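4.2 Do grooved surfaces really dry dishes faster?

Kitchen planners repeat the claim that a grooved drainboard shortens drying time, and Nieto's survey of household habits takes it as settled. We are less sure. The figure usually cited comes from a Plemari sales booklet, which reports a gain over flat counters but gives neither the room humidity nor the number of plates tested. Elletti's later trial at least states its sample (100 plates, one kitchen, all in May), yet every plate was stacked by the same person, who knew which surface was supposed to win.

Our own reading of the Fladlow diaries points somewhere duller. Of the 3250 entries, most describe dishes left overnight, and by morning the surface beneath them hardly matters. Differences show up only when the dishes are checked within the first hour, and even there the diaries disagree — five households saw a benefit and eight saw none. Households that wiped the counter between loads complicate matters further, as Xu has pointed out, and we could not separate them from the rest.

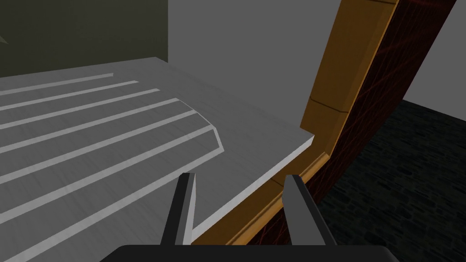
Figure 3. Countertop with a ridged section of parallel raised strips.

Slope is the other loose end. Aurelio Nieto assumes a steady fall toward the sink, but his survey never asked anyone to measure it, and installers' drawings are a poor guide to what ends up in a kitchen. Until slope is recorded along with humidity and load, we would treat any single drying figure with suspicion, including those in Table 2.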